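Lining a handmade envelope

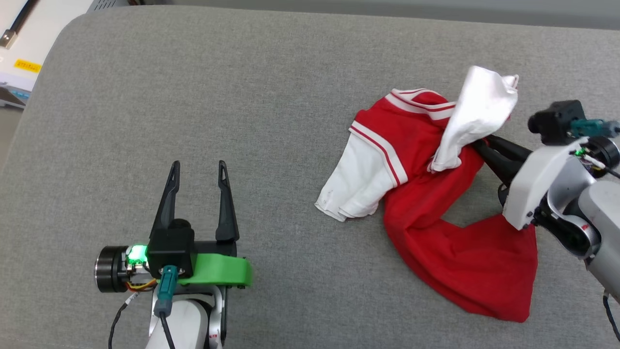
Most commercial envelope liners are cut from paper of 80 to 100 gsm, and home makers tend to copy that weight without asking what the fold has to bear. Fabric is the less common choice. Worn-out clothing is a usable source, and a red jersey with white accents and a striped collar gives two plain colours and a band of ready-made pattern. The ribbing is best left for the flap, where it shows when the letter is opened.

Danuta Kozłowski, who teaches paper craft in Jestutstead, backs all knit fabric with iron-on interfacing before cutting. Unbacked knit curls at the edge and pulls the flap out of square within days. She cuts the liner 6 mm short on each side and keeps the glue to a strip along the top – a liner glued all over will wrinkle as it dries.

Vinh Phùng of Skiststead prefers woven cotton and a dry adhesive sheet. His last batch came to 255 envelopes, of which nine were rejected for lifting at the point of the flap.

Thickness remains the main limit. Measure the filled envelope at its thickest point, including the fold, and check it against the postal size guide before sealing.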